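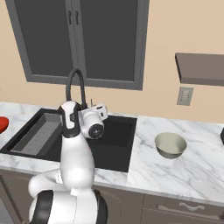
Gornham Students Board > Money and Aid > Kingi Health Scholarship: did your aid package shrink too?

zkurek
Posted 9:14 pm
Okay so I need to vent a little and also ask a question. I got the Kingi scholarship in April (second year nursing, Brutville campus) and I was over the moon, called my mom, cried in the parking lot, the whole thing. It's $1228 for the year. Then I log in to look at my fall package and my college grant has gone down by... $1228. To the dollar! So I wrote two essays and sat through an interview for a total of zero extra money.

Is this a mistake or is this just how they do it? I have an appointment with the aid office but I'd like to know what I'm walking into.
Zuzanna

mudroom_mel
Posted 9:31 pm
It's how they do it. Outside award comes in, your need goes down on paper, they take it off the grant. Happened to my roommate with a Rotary thing. Sorry.

R_Salian
Posted 9:40 pm
Don't give up before the appointment! I'm in the respiratory therapy program and had the same thing last year with a different award. Ask them to take it off your LOAN first and the grant after that. Mine did it. You have to ask though, the system does the grant first and a human has to go in and change it.

zkurek
Posted 9:47 pm
Wait, really? I do have a loan in there. I just assumed it was all locked once the letter went out.

R_Salian
Posted 9:52 pm
Not locked. Bring the award letter, the one from the fund, not the email from the college. They wanted to see the wording on what the money could be used for. Mine said "tuition and related expenses" and they were fine with that.

oboe_wusu
Posted 10:20 pm
Obed here, I'm on my last year of the PA track and I've had Kingi twice, so some of this is from experience and some is just me having opinions.

Zuzanna, congratulations first of all. It's not an easy one to get. They told us at the dinner that 301 people applied the year I got my first one, and I don't think it's gotten any smaller.

Second, I don't think the college is being evil here. If your package already covered your full need, they can't pile more need-based money on top, and the grant they pull back goes to some other student. I know that's cold comfort when it's your rent. But I was the other student my first year! I got a grant in October out of nowhere and I'm pretty sure that's where it came from.

mudroom_mel
Posted 10:33 pm
Nah, sorry, I can't get behind that. The people who gave to the Kingi fund gave to help nursing and health students. They didn't give so the college could keep its own money in its own pocket. If my grandma wrote a check to that fund and found out the kid who won it was no better off she'd want it back.

oboe_wusu
Posted 10:41 pm
But it isn't in its pocket, that's my point. It goes back in the grant pot.

mudroom_mel
Posted 10:44 pm
Says who? Have you seen the pot?

oboe_wusu
Posted 10:49 pm
Fair. No, I have not seen the pot.

capu_b
Posted 11:05 pm
Jumping in from the Derkow campus, where I think it's handled differently?? I had an outside award of 4 figures (dental hygiene, from a local practice) and nothing moved at all. But my package had a big gap in it to begin with, so maybe there was just room. Zuzanna, does your letter have a line called "unmet need" or something like it? If there's a number in there bigger than zero, I'd ask why they touched the grant at all.

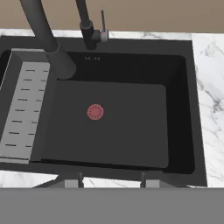 dark sink, black faucet, red drain

zkurek
Posted 11:12 pm
Capucine I love that drain. And I just checked, there IS a line! It says "remaining need" and it isn't zero. It's not huge but it's more than half of what they cut. So now I'm confused AND annoyed, haha.

capu_b
Posted 11:15 pm
Then definitely go in with that printed out and a circle around it. I'd start there and do the loan thing after.

hbuhler_aid
Posted 7:58 am
Good morning all. I worked in financial aid for a long time (not at Gornham, a smaller school, and I'm retired now, I'm on here because of my grandson). A few things, take them for what they're worth.

Rekha is right that you can usually ask for the loan to go first. Plenty of schools have that as their written policy and some will do it on request. Ask for the outside award policy in writing. It may be in the catalog, and it may be a page on the website that hasn't been touched in years, but there's normally something.

Capucine is right about the remaining need too. Have them walk you through the math line by line. Sometimes the award gets typed in twice, once when you report it and again when the check arrives. I did it myself more than once during a busy August.

And I'd write to the fund. Be polite, no drama, just tell them what happened. Some funds will hold the payment until spring, or send it for books and supplies instead. They may have no idea this is going on.
Hermine

mudroom_mel
Posted 8:10 am
The part about telling the fund, YES. Do that one even if the office fixes it.

oboe_wusu
Posted 8:26 am
I'd wait on writing to the fund until after the appointment. If it's a typo you've stirred things up over nothing, and you'll want to reapply next year. The same people read the applications.

mudroom_mel
Posted 8:29 am
So she should keep quiet to stay on their good side? Great system.

oboe_wusu
Posted 8:34 am
I said wait, Mel. It's one appointment.

R_Salian
Posted 12:17 pm
Any news?? Also if you get the guy at the second window, he's nice, but he'll tell you to email. Ask if you can sit down with a counselor.

zkurek
Posted 4:42 pm
Back! I got the guy at the second window. He told me to email. I asked for a counselor and waited 2 hours, but I did get one.

So: it wasn't typed in twice. But she agreed the remaining need should have been filled first, and she's putting that part of the grant back. The rest comes off the loan. She said give it a week to show up online and to screenshot everything in the meantime, which doesn't fill me with confidence, but she was really kind and she wrote it all down on her card for me. There is a written policy, Hermine, it's a PDF and she had trouble finding it herself.

I'm going to write the fund a thank you note either way and I'll probably mention it at the end, sorry Obed!

oboe_wusu
Posted 5:03 pm
Ha, no, that's a good way to do it. Glad it worked out.

hbuhler_aid
Posted 5:20 pm
Very good. Keep the card.

tallfern
Posted 6:36 pm
Reading this with my own letter open and I'm in the same boat, same scholarship, radiography. Does anybody have the link to that PDF?

zkurek
Posted 6:51 pm
I have a paper copy, I'll scan it tonight and put it in the files section.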